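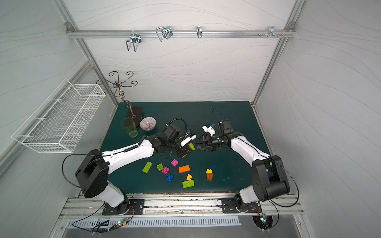 Progress report: evaluation of the Ison two-arm bench kit
Prepared by Erhan Coşkun, Posport
For the Stamatopoulos equipment fund
26 June 2025

Since the last report we have moved the Ison kit out of setup and into the brick tasks. The kit is on loan from Zostside for the length of the review. The fund asked us to say whether it is worth buying for the training rooms, and on what terms. We are not ready to answer that in full, but most of the bench work is done.

Work completed

Both arms are bolted to the front rail and calibrated. Calibration took two tries on the left arm. The printed guide skips a step that is in the online version, and Zostside has been told.

The main test is a handover. One arm picks up a toy building brick, brings it to the middle of the table, and the other arm takes it and puts it down on its own side. We planned 294 handovers and have finished the first 100, all with the left arm giving and the right arm taking. Brick sizes are mixed, and the bricks are left lying at odd angles on the table. An operator resets them by hand between runs.

Findings so far

The two-by-four bricks are the easier ones. They leave enough length sticking out of the first gripper for the second one to close on. With the small bricks the fingers come very close together, and most of our failed handovers are of this kind. A narrower set of fingertips is sold as an extra. We have asked for a pair on loan before we score this part.

Cable routing needs attention. The cables at the wrists stand up in loops, and on wide turns we slow the arms down so that nothing catches. This is a matter of clips and ties, but a buyer should know about it. The gripper cameras held their settings through every session.

The software is easy to learn. Two of our technicians ran the handover task alone after one morning of practice. Error messages are short and do not always say which arm has stopped.

Problems and delays

We lost 6 working days waiting for a replacement power supply. Zostside sent it free of charge. The schedule had some slack in it and the end date has not moved.

Spending

We are within budget. The fingertip loan costs us shipping only. No change to the grant is requested.

Next steps

In July we will run the remaining handovers, including the right-to-left direction, and repeat the small-brick runs if the narrow fingertips arrive in time. We will also get a written quote for the service plan – the one on the Zostside site does not list response times. The final report will give a score for each task and a recommendation on purchase.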